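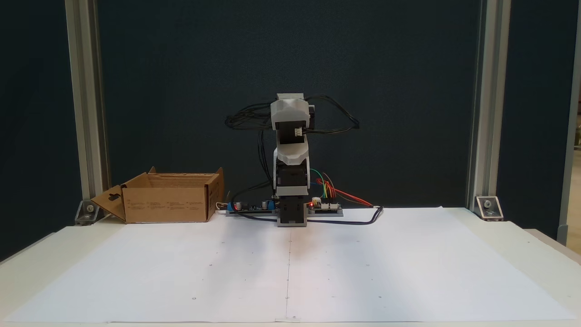 The small arm on our table, with the marked paper under it.

Workshop Tips > Small Machines > Kits and Services

Fodeck desk arm kit: tips for setting it up on a normal table

by Annelies Brunner

Shares 47 | Comments 3

I bought the Fodeck kit in August, for the hobby room I share with my colleague Griet Van Hecke. The shop was Baert, and I paid 400 euros for the kit with the servo motors and the boards. The printed parts we could make ourselves or order from the Vivar print service, and we ordered them, because our own printer is slow and I do not trust it with parts that must fit exactly. I write down what I learned, for people who want to buy the same and have only a table and an evening.

Fix the arm before you give it power

The arm is light, but it moves quicker than you expect, and the weight is all at the top when it stands straight. The kit comes with a mounting plate. Please use it from the first day, and put a clamp on it also. Griet wanted to hold the base by hand for a short test, and I had to say no three times. Tighten the clamp, pull at the base, tighten again.

Put paper on the table and mark points

The best cheap tip I can give. Take white paper, large sheets, and cover the part of the table that the arm can reach. Make small dots in a grid with a dark pen. When you send the arm to a point, you see immediately if it comes to the same place as before. If you need two sheets, lay them edge to edge and not one over the other, otherwise the fingers catch on the overlap. A pencil line up the middle helps to set the base straight. The manual says to use the printed target from the box, but the target is too small.

Leave the cables long

Here I made my mistake. I like tidy cables, so I tied all of them close to the joints with cable ties. The first time the upper joint turned to the side, it pulled a plug out of the servo. Now we leave big loops at every joint. It is ugly and it works well. Move each joint by hand to both ends, with the power off, and look where the cable becomes tight.
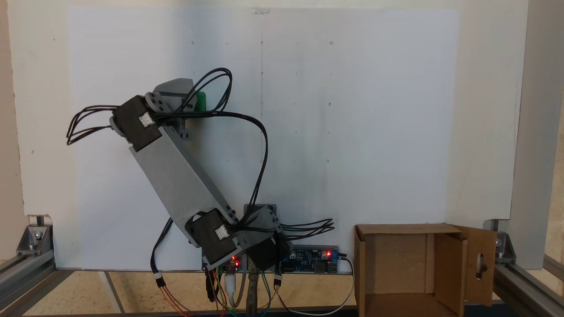 Also write on a small piece of tape which servo it is, and stick the tape to the cable near the board. All the servo cables are black and after one hour they are all the same cable. For the jumper wires I note the colors in a notebook before I take anything apart.

Keep the boards where you can see them

The boards have small red lights, and it is useful to see them while you work. Do not push the boards under something. I keep them at the foot of the arm, and I check that no loose screw is lying near them. Keep your coffee on another table. I wipe the table with Drindix cleaner only when everything is unplugged, and I spray on the cloth.

The screws

Small screws in printed plastic want patience. Turn backward until you feel a little click, then forward. Stop when it is snug. We have cracked one bracket, and Vivar sent a new one, but we had to pay the postage.

Is the kit worth it?

For me yes, with two complaints. The manual is translated badly (I should be careful to say this, I know) and the pages about calibration are in the wrong order. And the help line answers only by mail, we waited four days. The parts themselves are good. The servos are strong enough for light things, like a marker or an empty cup. I would not ask it to lift a full one.

Baert offers also a service where they build the arm for you, and with this the price becomes 600 euros. If you have never used a small screwdriver, maybe take it. I think you learn more when you build it, and later you must repair it anyway.

3 comments

Nektarios Kalogeropoulos
Thank you for the backward turn with the screws, I have already ruined two holes. Which size of clamp do you use?

Annelies Brunner
A small metal one from the drawer, I don't know the size. Measure your table top first and take one that opens a bit wider.

Fenna Van den Broek
My base servo makes a humming noise when the arm stands still. Does yours do it also? Baert wrote that it is normal but I am not so sure.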